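Kovaro K2 Countertop Arm

Products > Manipulators > Fixed base > K2

Single-arm manipulator for kitchen counters, utility sinks and light packing benches. Supplied with a three-finger gripper, controller, and the Prasela task library.

Status: shipping to integrators and test sites. Home orders are not open.

Overview

The K2 is a fixed-base arm for work done at counter height: picking up, setting down, sorting, wiping, and moving bottles and produce between marked areas. It bolts to a bench or a floor plate and does not travel. Anything outside its reach has to be brought to it.

Buyers ask whether the K2 can take over household or shop-floor chores. It can take over parts of some of them. The lists further down give the current state by task, and they are revised with each library release.

Specifications

Reach, shoulder to fingertip: 940 mm
Maximum gripper opening: 145 mm
Rated payload at full reach: 1000 g
Controller power draw, typical: about 280 W
Mounting: bench bolt or floor plate
Gripper: three fingers, replaceable pads
Enclosure: splash resistant on the forearm and wrist only
Network: wired; wireless for monitoring only

The payload rating applies to the whole held object, including liquid. Sloshing in a part-filled bottle counts against the wrist torque limit, and the controller will slow the move if the limit is approached.

What works without supervision

Moving rigid items of known shape between two marked areas. Cups, closed jars and boxed goods fall in this group.

Sorting produce by type into bins, provided the items do not touch each other at the start.

Returning bottles to a shelf or rack, upright, with the label in any direction.

Wiping a flat, cleared surface with a mounted pad. The arm does not judge whether the surface is clean. It runs the programmed passes and stops.

What works with a person nearby

Clearing a mixed counter. The planner handles the picks but may ask for confirmation on thin or flat items such as spoons, which give the fingers little to close on.

Handling eggs. The force limit is low enough, but the grip check takes several seconds per egg and fails more often when an egg rests against something else.

Working around plants, hanging fixtures and other fixed obstacles. Leaves are a known difficulty for the depth sensor. They are mapped as solid, so the arm takes a longer path or declines the move.

What does not work yet

Spraying and wiping as one task. The gripper can hold a spray bottle securely, but trigger actuation is not in the released library. A prototype finger motion is in test at our Jundanbridge site.

Folding cloth, loading a dishwasher with mixed dishes, peeling, and anything that requires cutting.

Recovering a dropped item from the floor.

Prasela task library

Prasela is the software that turns a task request into arm motion. Each new skill is run in simulation before it is tried on hardware. The simulated rooms are cluttered on purpose, with changed wall and counter materials, obstructed approaches and objects of very different size and stiffness placed close together. A skill that passes only on a clean bench is held back.

Customers with a site license receive the room editor and can build a rough copy of their own counter. Tayla McPhee, who maintains the room set, recommends modeling the obstacles first and the objects second. Most failed moves at customer sites have been blocked elbows.

A spray bottle move in the simulated brick-walled room, with the bottle held in the gripper just over the marble countertop: 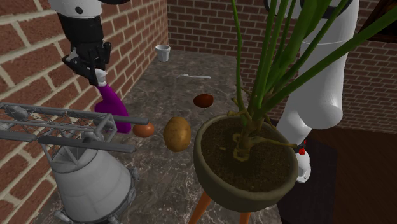 Installation

Allow clear space behind the elbow as well as in front of the gripper. The elbow swings out furthest when the gripper is working low and close to the base. Fixed items inside the working volume must be entered in the obstacle map before first power-up.

The floor plate needs a level surface. Stone counters should be drilled by a stone fitter; the bench bolt kit does not include a suitable bit.

Options

Kingi soft finger pads, set of three
Kingi wiping pad mount
Floor plate
Wall stop button with cable

Support

Library updates are included for the length of the site license. Replacement pads are stocked. Wrist units are repaired by exchange, and the old unit must be returned in the original case.

Page revised 2023-06-07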